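标题:前墙挂帘的面密度、褶皱倍率和空腔深度,先定哪个
版块:房间声学与遮光
标签:织物吸声 / 流阻 / 投影间

低频泄漏(楼主)

房间是长方形,投影和两声道共用。前墙是抹灰砖墙,打算从天花挂一整幅黑色帘子到地面,用途有两个:压掉投影时前墙的反光,顺便处理音箱后方的中高频反射。侧墙和天花已经有别的处理,本帖不讨论。

目前手里的布是Lotero的黑色帘布,标称面密度275克每平方米,无涂层。轨道用Clurka的单轨,顶装。

空腔定在5厘米。原因是轨道再往外移就会碰到音箱线的走线槽,改槽子比较麻烦。

我的疑问是这样的。卖家给的建议是"越重越好",让我换更厚的一款。论坛里以前的帖子又说面密度没有意义,只看流阻。还有人说褶皱倍率够了,薄布也可以。三种说法放在一起没法同时满足,所以想先弄清楚哪个参数应该先定。

打算用测量话筒做前后对比,话筒是Agbeko的,声卡采样率48 kHz。如果测量方法有问题也请指出来。

四分之一波长

先定空腔,再定流阻,最后看面密度。

薄的多孔层放在刚性墙前面,吸声靠的是空气穿过织物时的粘滞损耗,粒子速度最大的位置在离墙四分之一波长处。空腔5厘米,对应的频率是343除以四倍的0.05,约1.7 kHz。在这个频率附近效果最好,往下逐渐变差,往上到两倍频处出现一个低谷,因为那里布面正好落在速度节点上。

流阻的目标值在空气特性阻抗附近,也就是四百多Pa·s/m。正入射时流阻等于特性阻抗,峰值频率上的吸声系数理论上等于一。偏高偏低一倍,峰值都会掉,但不至于很难看,吸声系数还有将近零点九。所以不必追求精确命中。

面密度只是间接参数。同样275的布,织得紧和织得松,流阻可以差一个数量级。卖家说的"越重越好"没有依据。

布样抽屉

同意楼上前半段,后半段说得太满。

面密度有没有意义要看频率。布不是刚性的,声压作用在上面时布本身会动。布跟着空气一起动,两者之间就没有相对速度,粘滞损耗也就没有了。判断方法是比较角频率乘面密度和流阻这两个量:前者远大于后者,布可以当作不动;前者小于后者,布就被推着走。

代入数值。流阻取413,面密度取0.275千克每平方米,两者相等的角频率约1500弧度每秒,折合频率239 Hz。也就是说在1 kHz以上,这块布足够重,再加重没有收益。在两三百赫兹以下,布太轻,但那个频段里空腔深度只有5厘米,本来也不工作。

结论是对楼主这个装法,面密度不构成瓶颈。但不能推广成"面密度没有意义"。有人把帘子拉到离墙半米,指望处理低频,那时面密度就是第一个要看的东西。

四分之一波长

可以接受。我那句话的适用范围限定在浅空腔。

mode_hunter

空腔和流阻之外,入射角也要考虑。上面两位算的都是正入射。前墙的声能有一部分来自音箱箱体绕射,角度各种各样。空腔没有横向隔断,属于非局部反应,斜入射时有效深度按余弦缩短,峰值频率上移。所以实测的峰比1.7 kHz高一些是正常的,不要因此去怀疑布的流阻。

低频泄漏(楼主)

关于流阻,厂商没有数据。Lotero的规格表里只有面密度、幅宽、缩水率和耐光等级。有没有不进实验室的估测方法?

布样抽屉

有。用一段硬质直管,一端蒙布,用恒定流量抽气,读布两侧压差。流阻等于压差除以面流速。流速要低,每秒几毫米到几厘米的范围,流速高了进入非线性区,读数偏大。

没有微压计的话,用倾斜管水柱也行,分辨率差一些,但分清"几十""几百""几千"这三档足够。

嘴吹判断不可靠。嘴吹的流速远高于声学粒子速度,而且各人肺活量不同。它只能识别涂层布:完全吹不动的就是有涂层或者覆膜的,不能当多孔吸声层用。

灰阶十一

从遮光的角度补一段。很多人为了投影间买了三层遮光布或者背面涂胶的布,以为遮光等于不反光。遮光率描述的是透射,前墙是实墙,透射对你没有用处。你要的是正面漫反射率低,并且没有镜面分量。

无涂层、表面有绒或者纤维朝向杂乱的布,在掠入射角下反射仍然低。平织的化纤黑布正面看很黑,角度一斜就发灰发亮。判断时不要把布平放在桌上从正上方看,把它竖起来,用手电从接近平行的角度打过去,比较不同布样。布的经纬方向也要转九十度各看一次。

低频泄漏(楼主)

管子法做了。布样双层和单层各测一次,单层读数在三百上下,双层接近翻倍,线性关系还可以,说明流速没有过高。绝对精度不敢保证,水柱读数误差我估计在两成以内。

这样看单层偏低一点,可以接受。接下来是褶皱倍率的问题。

四分之一波长

褶皱倍率我的意见是做满,两倍。单位墙面上布更多,等效流阻更高,正好从三百补上去。

mode_hunter

这里方向反了。

打褶以后布面与墙面不平行。单位墙面积对应更多的布面积,气流有更多面积可以通过,面流速下降,折算到墙面上的等效流阻是下降的,不是上升。两倍率、褶子张得很开时,等效流阻约为原值的一半。叠双层才是上升。

除非褶子压得很实,同一个位置前后叠了三层布,那时局部是串联。实际的帘子处在两者之间,所以简单乘以倍率或者除以倍率都不准。

四分之一波长

混响室数据里打褶的帘子吸声系数普遍高于平挂,这一点怎么解释?如果等效流阻下降,而原布本来就偏低,结果应该变差才对。

mode_hunter

打褶把空腔深度从单一值变成了一个范围。5厘米平挂只有一个峰和一个谷,打褶之后布面离墙从两三厘米到十来厘米都有,峰谷互相填平,同时最深的部分把低端往下延伸。混响室数据里的提高主要来自平均深度增加,以及谷被填掉。流阻的变化是次要的。

另外很多对比是不公平的,平挂贴着墙,打褶的自然往外鼓,两组的平均空腔本来就不同。

布样抽屉

两位说的可以用两个极限来概括。褶宽远小于波长、布面张开时,mode_hunter的并联模型成立。褶子重叠、相互贴合时,按串联。倍率在一点五以下基本是前者,超过两倍又用密褶带的,后者的成分增加。

质量这边没有歧义,单位墙面上的布重就是面密度乘倍率。

低频泄漏(楼主)

整理一下目前的做法,按顺序写,有错请直接指出编号。

一、下料

Lotero的布按幅宽竖向拼接,拼缝藏在褶子背面。绒向统一朝下。拼接前先把所有布段竖起来,用斜光对一遍,绒向弄反的布段亮度会有差别,平放时不容易发现。

缩水预留按规格表的上限留。布先悬挂静置再锁下边,静置时间我取了48小时,期间布会伸长,提前锁边会导致下摆不齐。

二、褶皱倍率

倍率按成品宽度反算是1.84。没有凑成整数,由布料总长和轨道长度决定。单位墙面布重为275乘1.84,等于506克每平方米。

褶子用浅褶,不用密褶带,下摆不加铅坠,让褶自然散开。黑布垂下来以后褶子的明暗差很小,深色帘面前再摆一张深灰色桌子,远看帘子接近一整块平面,桌沿以上只剩很淡很软的几道起伏。眼睛看不出褶深,褶深要用尺子在顶视方向量。 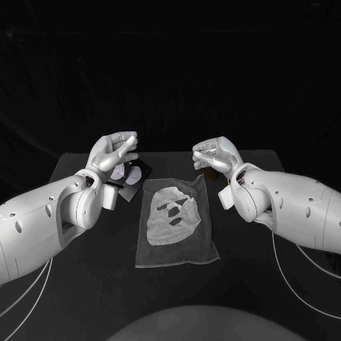 三、空腔

轨道中心线离墙5厘米。褶子向墙一侧最近处几乎碰墙,向外一侧最远处超出轨道中心线的距离与之相当。平均深度仍按5厘米估计。

如果以后改走线槽,轨道还能外移,Clurka的顶装座有长孔,余量不大。

四、上下封边

上端到天花留缝,不封。下端离地留缝,不拖地。考虑过把上下缝封起来,没有看到对吸声有利的依据,还会积灰。

五、测量

Agbeko话筒放在听音位,先测不挂帘,再测挂帘,位置用地面胶带固定。扫频,48 kHz采样,取冲激响应,加短窗看早期反射。每种状态重复若干次,中间把话筒取下再装回,用来估计重复定位误差。

灰阶十一

第二条关于明暗差,补充一个注意点。浅褶在环境光下看着平,投影时画面溢出的光从掠射角度打过来,褶脊可能显出来。请在全黑环境下放一张全白画面再看一次。如果能看见竖向条纹,优先检查绒向,其次才是改褶。

桌面的问题也别忽略。前墙处理好之后,水平面往往成为剩下的主要反射源。深灰不等于低光泽,哑光涂层在掠射角下光泽度会上升。判断方法和布一样,用斜光。

布样抽屉

第一条,静置的时长取决于纤维和湿度,不能给一个通用值。棉的和涤纶的差别很大。建议静置期间在下摆做标记,两次读数没有变化再锁边。

第二条,1.84的倍率、浅褶、不加铅坠,这个组合偏并联模型。你单层测得三百,折算下来等效流阻在一百六左右,偏低。正入射峰值吸声系数会到零点八出头。不算差,但已经在下降沿上了。

低频泄漏(楼主)

是否值得加一层衬布?

布样抽屉

可以加一层流阻相近的无涂层布,和面布一起打褶,两层串联后折算三百二左右,回到合适范围。代价是重量翻倍,Clurka单轨的承重要查一下。滑轮间距可能要加密。

不建议用单层更厚的布去代替。厚布的流阻不一定按你希望的方向走,又得重新测。

四分之一波长

零点八到零点九几的差别,在听音位上能不能测出来都是问题。反射能量从百分之二十变成百分之几,听起来很多,但前墙反射经过箱体指向性以后,中高频本来就很弱。普通箱子在2 kHz以上往后辐射的能量比前方低很多,这时处理前墙的收益有限。真正从后面绕过去的是几百赫兹以下,5厘米空腔管不到。

所以我不主张加衬布。维持现状,把精力放在第一反射点上。

mode_hunter

同意收益有限,不同意由此得出不加。楼主后续要处理的范围没有说,如果中置或者环绕的声音会打到前墙,前墙吸收就有用。环绕箱正对前墙,方向性帮不上忙,2 kHz以上全数到达。

四分之一波长

楼主写的是两声道。

mode_hunter

写的是"投影和两声道共用"。投影那一半用几个声道没有说明。

低频泄漏(楼主)

投影也是两声道,没有环绕箱。但后墙是书架,没有做吸声,有二次反射回前墙。

mode_hunter

书架回来的能量已经扩散并且晚了二十毫秒以上,按混响处理。这种情况下前墙面积可观,多零点一的吸声系数对高频混响时间有一点影响,不大。我把"加"改成"可加可不加"。

Terence Whiteley

中文打字慢,请见谅。我在Dollis的一个小放映室做过相似的装法,也是实墙、单轨、无涂层黑布。当时犯的错误不在布,在测量。

前后对比时,帘子挂上去以后音箱被往前挪了一点,为了避免布碰到箱背。挪动量很小,但几百赫兹处的干涉谷位置变了,我们把变化归给了帘子,报告写完才发现。请确认两次测量之间音箱没有移动,最好在箱脚位置也做标记。

第二个建议,不要只看频响。频响里帘子的效果和定位误差混在一起。看包络时间曲线,前墙反射的到达时间可以从几何算出来,只比较那一个峰的高度。分频段滤波后再看,倍频程就够。

低频泄漏(楼主)

箱脚没有做标记。已经测过的那组不挂帘数据作废,重测。

几何算过,音箱前障板到前墙再回来,路径差对应的延时略小于六毫秒。短窗需要重新设。

路过的阻尼

帖子看完有一个问题。既然5厘米空腔的峰在1.7 kHz以上,高频吸得多,中低频不吸,房间会不会变闷?我自己的房间就是挂了一圈帘子以后高频没了,低频还是轰。

布样抽屉

会,如果四面墙都挂。单侧前墙一般不至于。判断依据是各频段混响时间的比例,不是帘子的绝对面积。

你那种情况是典型的薄层处理过量。撤掉一部分帘子,在墙角补有深度的材料。具体请另开帖,附上测量。

四分之一波长

补充一句,帘子相比固定吸声板的好处是能拉开。可以用拉开的比例去找高频平衡点,找到以后再决定固定面积。拉到一侧堆起来的那一摞布,局部按串联算,吸声特性和展开时不一样,测的时候要记录堆放位置。

路过的阻尼

明白,另开帖。

灰阶十一

问一下阻燃。Lotero这款是本体阻燃还是后整理?后整理的黑布有些会析出白霜,在斜光下非常明显,而且不能水洗。

低频泄漏(楼主)

规格表没写。已发邮件问。布样放了一段时间没有看到白霜,但房间湿度不高,不能作为依据。

布样抽屉

后整理阻燃剂多数是盐类,会堵一部分纱线间隙,流阻可能上升。如果最终到手的大货经过后整理而布样没有,三百这个数就不能用了。请从大货上剪一块重测。

低频泄漏(楼主)

更新。

厂家回复为本体阻燃,没有后整理。从大货剪边重测,单层读数比布样略高,在误差范围内。

全白画面检查过,掠射方向能看到两处竖向亮条,都在拼缝附近。拆开看,其中一段绒向反了。下料时斜光对比是做了的,但那一段是后来补裁的,没有再对。已经调换,亮条消失一处,剩下一处是拼缝本身的缝份太厚,向外顶起。准备把缝份修薄分开熨。

Clurka的单轨承重查过,单层布有余量,双层布接近上限。暂时不加衬布。

音箱位置标记后重测了不挂帘和挂帘两种状态。按Terence Whiteley的方法看包络时间曲线,前墙反射峰在2 kHz倍频程下降明显,4 kHz倍频程也有下降,500 Hz倍频程的变化小于重复定位误差,视为无变化。1 kHz倍频程的变化比误差大一点,不下结论。

四分之一波长

4 kHz那一档值得注意。平挂5厘米的第一个谷在3.4 kHz左右,落在4 kHz倍频程里。你那里仍有下降,说明褶子确实把谷填了。这一点上mode_hunter之前的说法得到了支持,我前面关于倍率提高流阻的说法收回。

mode_hunter

只能说不矛盾。要确认,需要同一块布在同样平均深度下平挂再测一次。

低频泄漏(楼主)

平挂要重新下料,暂时不做。边角料够做一块小样,但小样在听音位测不出来,面积太小,边缘绕射也会混进来。

布样抽屉

小样可以近场测。话筒贴近布面,扬声器正对,用减法去掉直达声。低端受面积限制,看1 kHz以上没有问题。平挂和打褶各测一次,背后都用硬板,深度用垫块控制。你关心的正好是3 kHz附近,小样够用。

低频泄漏(楼主)

可以做。垫块按5厘米切,打褶的那块以褶深中点对齐。数据出来贴在本帖后面。

Terence Whiteley

做小样时请把硬板四周封住,否则空腔侧面漏声,深度就没有定义了。胶带即可。

低频泄漏(楼主)

收到,四周封。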